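The Long Way Around the Table

31 Oct 2018
By Kamonchanok Kaewsai

There is a kind of patience you find in people who write software for machines that can break things, and I had forgotten how much I enjoy being around it until I spent 2 days in June with the planning group at Ladik. They make the part of a robot program that comes between "pick that up" and the arm moving (the part most of us skip over when we imagine how robots work), and they are very happy to talk about it, sometimes well past lunch.

The group is led by Anong Rungrueang, who came to robotics from elevator scheduling and still thinks the two problems are cousins. Her desk neighbor, Ingvar Østergaard, disagrees, and I was treated to both sides over a plate of dumplings. What they do agree on is that a plan should be boring. An arm that reaches for a thing on a table ought to take a path you could have guessed, at a speed you could have guessed, and if it has to change its mind it ought to do so early.

Their planner is called Odoi, and it works in a way I found easy to follow once Anong had drawn it for me twice. First it takes the pose of every object and wraps each one in a simple shape, a box or a capsule, a little fatter than the real thing. Then it looks for a path for all the joints together that keeps the arm out of those shapes. Then comes the smoothing, which is where Ingvar spends his days, shaving off the odd little elbow flourishes that random search likes to leave behind.

Nearly all of this gets tried in simulation before it goes near a real arm. The group builds its scenes by hand, right down to the floorboards and the drawer handles, and scatters parts on a tabletop for the planner to worry about. 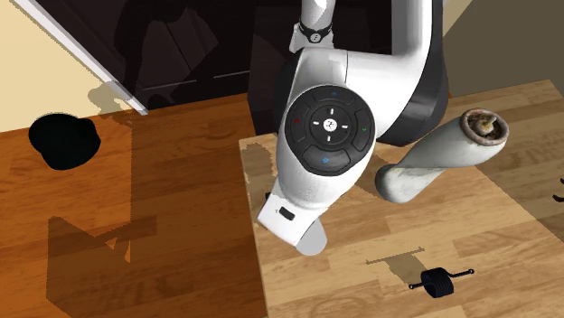
Small parts are the ones that keep Ingvar up at night. A big object is easy to find and easy to avoid, he told me, while a thin one asks the fingers to come within a hair of the table without touching it. For a long time Odoi treated the table as one more obstacle, with the same safety margin as everything else, and so it would politely announce that no path existed. The fix was to let the margin shrink during the last stretch of the approach, with the arm slowing down as it did. It sounds so simple when you write it down! It took them most of a winter.

The testing side belongs to Surachet Rojanasak, a cheerful man with a very large monitor. Every night his scripts run the planner through 1,902 saved problems, each one a scene, a starting pose and a goal, and every morning he reads through whatever failed before he has his coffee. He has given the worst ones names. Katavov is a reach around a tall cylinder that used to send the wrist spinning nearly a full turn, and he showed me the old replay and the new one side by side with real pride, the way another person might show you a kitchen they'd redone.

I asked him whether a simulated table could ever stand in for a real one, and he took his time answering. Shadows and grain help the camera code, he said, and contact is still the weak spot, so anything involving a squeeze gets checked again on the hardware at Berkau, 20 minutes up the road. We drove over on my second afternoon, with Anong in the back seat explaining elevators to me again, and I have to say she is starting to win me over.

Contact the features desk | Copyright 2018, all rights reserved | Back to top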